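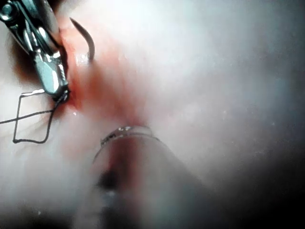 Maksym Ivanyshyn joined the Joronetti Circus to be an acrobat, and for one September he was one. He has mended its tent ever since. "I had a good landing and no takeoff," he says. "They were very kind. They gave me a needle." He judges all sewing, everywhere, at a glance, and he gives his opinion whether you want it or not. Show him a thin black thread standing up in a squarish loop, the way it does at the top of this page, and he'll tell you there's slack in it and ask who is going to pull it down. I made the mistake of wearing a jacket with a repaired pocket. We got to the tent in the end, but it took a while.

The tent lives at Flukside in the off-season, in a long shed behind the feed store, folded into a lump that Ivanyshyn calls Borus. Borus was a bear in the show before his time. By all accounts the bear was also heavy, smelled of damp, and hated to be moved.

"People think a circus tent is one thing," he says, sitting down on it. "It's pieces. You lace them together, you put them up, and the wind tells you which piece you were lazy about."

The old top held 2,293 people on benches, a number he can give because it was painted over the front door and he was the one sent up to repaint it. The present one holds 606, in chairs with backs. He thinks the backs were a mistake. "On a bench, you lean forward. You look like you care. With a back, you look like you're waiting for the dentist."

I ask whether he misses the big one.

"I miss it when it's in the air. I don't miss it on the ground. It was on the ground a lot."

The Yatsenko seam

Most of his winter goes into what the crew calls the Yatsenko seam, after the man who sewed canvas before him and who left no notes, only opinions. It runs along the overlap where the roof meets the ring of rope at the center pole, and Yatsenko held that it had to be done by hand. Every few years somebody suggests a machine. Ivanyshyn listens politely, he says, and then goes back to doing it by hand.

"A machine gives you the same stitch all the way. Very pretty! But the pull isn't the same all the way. Near the pole you want them close. Out here you can breathe a little." He shows me where he can breathe a little. I can't tell the difference, and say so, and he looks at my pocket again.

He waxes his own thread, and keeps the wax in a tin that once held throat candy. He has three needles he likes. There is a fourth, which he describes as "for guests." I was given the fourth. My stitches, and there weren't many, were inspected with a flashlight and taken out while I was still in the room.

"It's nothing personal," he said. "There will be people under it."

The only tear he'll tell stories about happened during a matinee, when a gust took the north side and opened the roof above the band. The band kept playing. It rained into the tuba. Ivanyshyn went up on a ladder with his needle in his teeth, and the ringmaster, who never wasted anything, announced him as the next act.

"So I did perform," he says. "I got applause. I got more than the jugglers, and I want you to print that."

The jugglers, reached by phone, remember polite applause.
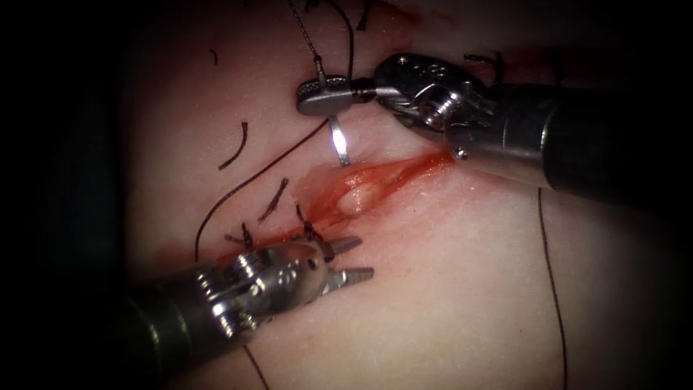 What happens in spring

Borus comes out of the shed when the ground is firm enough for the truck, and gets spread across the lot behind the feed store so that Ivanyshyn can walk over him in socks. He goes up one side and down the other with chalk in his hand. It takes most of a day and he doesn't like to be talked to, a rule he relaxes for dogs and for anyone bringing soup.

Then comes the bill. Last year the canvas, rope and wax came to $1,384, and the front office asked whether all of it was necessary. He invited the front office to stand inside during a thunderstorm and point to the parts it could do without. The bill was paid.

He has been asked to train somebody. There was a young man from the trapeze side with a sore shoulder who showed some promise, but the shoulder got better. "I was sorry to see it heal," Ivanyshyn says. "That's an ugly thing to say, so maybe leave it out." A little later he tells me to put it back in, in case it gets to the young man.

As for the acrobatics, he still practices the landing. He did one for me off the side of the folded tent, feet together, arms up, very neat. Then he held out his hand for my jacket, and I sat in the shed in my shirtsleeves while he redid the pocket.

Circus Folks > Off-Season > Talks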